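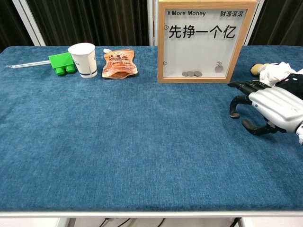
Planunska asked whether the coin box should be listed as a container or as a decoration, and the reply was to list it as both. The label sheet now allows two categories per item, and the older one-category sheet is kept in the archive folder.

Tabletop Odds and Ends, data card
Version 4
Last edited 28/09/2023

What is in it
700 pictures of small household items set out on a carpeted tabletop. The items are the sort that pile up on a shared table: drinking straws, paper cups, snack pouches, toy building blocks, coin boxes. Each picture comes with one line in items.csv.

Items
straw: thin, white. Listed separately from the cup even when the two are close together.
block: oversized toy brick, bright green, two round studs. Plastic.
cup: white paper, dark blue band low on the side. Stands upright.
pouch: orange-brown snack pouch with a small white spout cap. Lies flat. The front has large Chinese characters, which are not transcribed.
coin box: square, light wood border, clear glass front, white backing. The text on it reads "¥ More Money", "财源滚滚" and "先挣一个亿". The last line means "first earn a hundred million." Coins inside get the label "coin" and are silver.

Table
The top is blue short-pile carpet with lighter flecks and a pale rim. Label it "table" and leave the rim as part of it. Cables on the floor are labeled "cable" as a group. Do not try to separate one cord from another.

Columns in items.csv
file, item, category_1, category_2, overlaps, notes

"overlaps" takes the name of whatever is partly covered. If the cup covers the end of the block, the cup's row says "block". Leave it blank otherwise. The notes column is free text, 30 words at most.

Splits
The Driltonow split is for training and the Allen split is for testing. Furukawa is a short list of 15 pictures with the labels checked twice. Use it to try out a script before running the rest.

Known problems
Some pouch rows from September still say "packet". Read them as "pouch".
"Glass" was used for the front of the coin box and also for drinking glasses. Check category_1 before filtering on it.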